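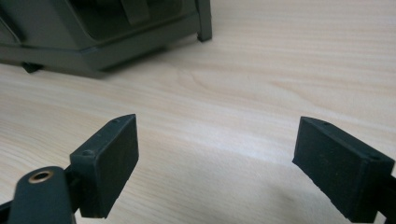
작업대 상판과 짙은 녹색 물체

Fleltavau 작업대 정리 과제 참가자 모집

Fleltavau는 탁상 정리 작업의 절차와 소요 시간을 기록하는 과제에 참여할 분을 모집합니다. 장소는 Purby관 5층 568호입니다.

작업 내용
밝은색 목재 상판 위의 물품을 지정 위치로 옮기고, 상판을 비운 뒤 표면 상태를 기록지에 기입합니다. 물품의 종류와 배치는 회차마다 바뀝니다. 상판에 남은 얼룩이나 점은 크기와 관계없이 위치를 적고, 임의로 긁거나 세제를 사용하지 않습니다.
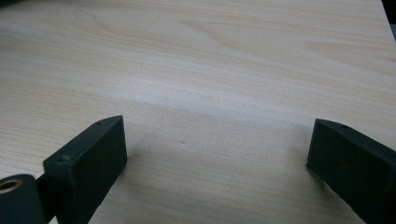 기록지의 표면 항목은 나뭇결 방향, 변색, 이물의 순으로 작성합니다. 반사광 때문에 판별이 어려운 부분은 '미확인'으로 표시하고 추정하여 적지 않습니다. 작성한 기록지는 퇴실 전에 담당자에게 제출합니다.

참가 조건
- 만 18세 이상
- 교정시력 포함 근거리 시력에 이상이 없는 분
- 양손으로 탁상 작업이 가능한 분
- 총 5회차에 모두 참석 가능한 분
관련 경력은 요구하지 않습니다. Tunmont 과제에 참여한 분도 지원할 수 있습니다.

일정 및 사례
1월 중 매주 목요일 오후 2시에 시작합니다. 회차별 사례비는 작업 종료 후 계좌로 지급하며, 중도 포기 시 완료한 회차까지만 정산합니다. 교통비는 별도로 지급하지 않습니다.

지원 방법
Ghumman 접수 페이지에서 공고번호 449를 선택하고 이름, 연락처, 주로 쓰는 손을 입력합니다. 선정 결과는 개별 통보합니다.

담당: Soledad Mateos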